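Lunch at Vorilari, Hold the Lunch

Members who made the trip to the Vorilari open day in May were promised robots in a kitchen. The kitchen, like the robots, lives in a computer. Rakiya Idahosa ran the simulator on the big screen and asked us to keep our coffee away from the real equipment, meaning her laptop.

The setup is a white counter, a few household odds and ends, and two black hands with more patience than mine. The lemon got a surprising amount of sympathy from the back row.

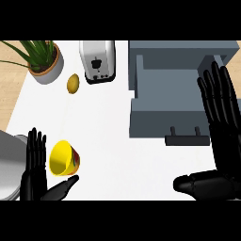
What the hands were up to

Rakiya's team rehearses chores in software before any hardware gets near a plate. They had 3000 practice runs on file, and Vilgot Berge asked how many ended badly. "Define badly," said Rakiya, and took the next question.

The toaster and the drawer drew the most talk. Periklis Kalogeropoulos wanted to know why anyone would keep food in a drawer. He has clearly never shared an office.
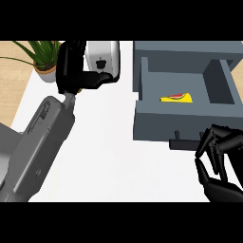 One hand at the toaster, the other by the open drawer.

Slides are with Hashini Sheikh if you missed the bus. The next visit is to Watulel, and the bus holds 49.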